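Peltonen mug, mint green
Reviewed by Noelia Montes

I paid $17 for one mug. Let me get that out first, because the Peltonen website would like you to think about heritage and morning light, and I would like you to think about seventeen dollars. The box says the company goes back to 1921. Fine. My last mug came from a drugstore in Gramley, cost 2 dollars, and held coffee.

The color is the selling point, and I'll give them that one. It's a pale, quiet mint with a matte look, and it doesn't fight with a gray tabletop or pale wood trim. The inside is green too, so you don't get that cheap painted-shell look.

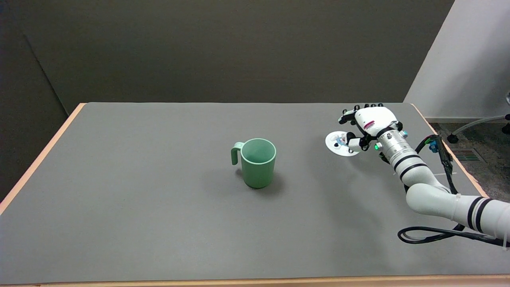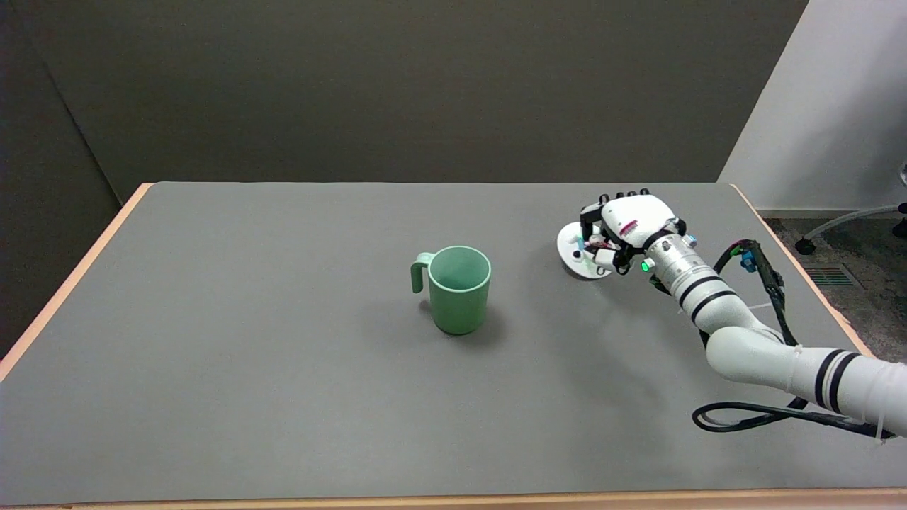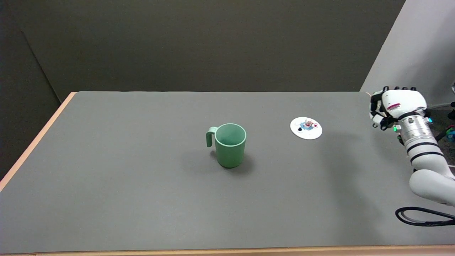
Mint mug on the gray table, handle to the left.

My doubts start with the handle. I get two fingers through it comfortably and then my knuckles are against a full cup of hot tea. Olga Zabala, who has smaller hands than I do, thinks I'm being picky. She also drinks her tea lukewarm.

The matte finish worries me more. A teaspoon left a faint gray line on the inside in the first week, and it took baking soda to shift it. The care card says "wipe gently," which I don't consider dishwasher advice one way or the other. I wrote to ask and got a discount code for a second mug.

It does sit steady, and it doesn't drip down the side when you sip. At nine dollars I'd shrug and say go ahead. At full price, wait until the store in Stirnville marks them down in May, and skip the matching teaspoon.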